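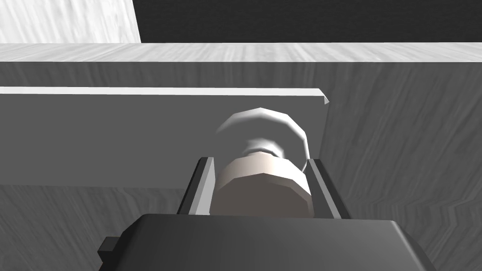 Plemeo P2: pinza paralela de dos dedos para brazos de sobremesa

Última actualización: sábado, 2 de septiembre de 2023

La P2 es una pinza eléctrica de dos dedos diseñada para brazos pequeños de montaje doméstico o de taller compartido. Se suministra en kit, con modelo de simulación y archivos de fabricación incluidos. El diseño mecánico es de Mayuree Ruangrit; el firmware y el modelo simulado, de Bijan Safavi.

Aplicación prevista

Sujeción de piezas metálicas pequeñas con caras planas: tornillos y pernos de cabeza hexagonal, separadores, casquillos con rebaje, pasadores con plano. La tarea de referencia del proyecto es la presentación de un perno de cabeza hexagonal, con su arandela, frente a una pletina. El perno se toma por dos caras opuestas de la cabeza y el vástago queda libre en dirección a la pieza. La P2 no aprieta: coloca y sostiene. El par final se da con llave o con un segundo útil.

Para cabezas redondas o avellanadas hay que fabricar dedos con asiento en V. Los archivos se entregan sin mecanizar y sin garantía de repetibilidad.

Características

Accionamiento: motor paso a paso con husillo y doble tuerca, roscas opuestas.
Dedos: placas rectas, desmontables, dos tornillos por dedo.
Carrera total: 16 mm.
Guiado: dos ejes rectificados con casquillo de bronce.
Masa del conjunto con dedos estándar: 113 g.
Carcasa: impresa, esquinas redondeadas, tapa superior lisa.
Alimentación: 9 V, fuente externa no incluida.
Comunicación: serie, protocolo de texto.
Realimentación: final de carrera en apertura; en cierre, detección por pérdida de paso.

La detección por pérdida de paso no mide fuerza. Con piezas de pared fina conviene limitar la corriente del motor y fijar la posición de cierre por software. El valor de fábrica es conservador y resulta insuficiente con pernos engrasados.

Modelo de simulación

El paquete contiene la geometría de colisión de la carcasa y de los dedos, las masas e inercias, los límites de articulación y una escena de prueba con perno, arandela, pletina y bloque con textura de madera. La arandela es un prisma de pocos lados para abaratar el cálculo de contactos. Quien necesite estudiar el centrado deberá sustituirla por una malla más fina y reducir el paso de integración, o aparecerán vibraciones al tocar la pletina.

Los coeficientes de fricción se ajustaron en el taller Wustero con dedos sin recubrir. Con fundas de silicona no son válidos. Sombat Kaewkla mantiene una tabla de valores para otros recubrimientos en la carpeta «contactos».

La escena se ejecuta durante 2,525 pasos con la configuración por defecto (separador de millares: coma, igual que en los registros del programa). La cámara está fijada por detrás de la carcasa y mira hacia las puntas de los dedos. Puede moverse en el archivo de configuración, pero las políticas de ejemplo se entrenaron con esa vista y pierden precisión con otra.

Montaje

1. Presentar los ejes en la base sin apretar.
2. Engrasar el husillo y roscar las dos tuercas a la vez, comprobando que quedan simétricas respecto al centro.
3. Deslizar los carros y unirlos a las tuercas.
4. Cerrar la pinza a mano. Si hay holgura visible entre puntas, corregir antes de seguir.
5. Apretar los ejes en cruz.
6. Colocar motor, acoplamiento y tapa.
7. Cargar el firmware y ejecutar la búsqueda de origen sin pieza.

El paso 4 es el que genera más consultas. Los dedos impresos suelen abrirse ligeramente hacia la punta bajo carga; una galga de papel en la base del dedo lo compensa. En dedos de aluminio no se ha observado.

Compatibilidad

Brida propia Plemeo y adaptador para muñeca Prundis, revisiones B y C. La revisión A tiene otro patrón de taladros y exige una placa intermedia, no incluida. Para otros brazos se facilita el plano de la brida.

Contenido del kit

Motor, husillo y tuercas, ejes, casquillos, electrónica montada, tornillería, final de carrera y un par de dedos estándar. La carcasa puede pedirse impresa o como archivo.

Limitaciones conocidas

El firmware no recupera la posición tras un corte de alimentación. La pinza queda cerrada por la irreversibilidad del husillo, de modo que la pieza no cae, pero hay que repetir el origen tras retirarla a mano. La carcasa impresa en PLA se deforma con ciclos continuos; para ese uso, PETG o ASA.

Recambios y soporte: Tassanee Wattanapong, taller Wustero. Indicar la revisión grabada en la base y adjuntar el registro de arranque.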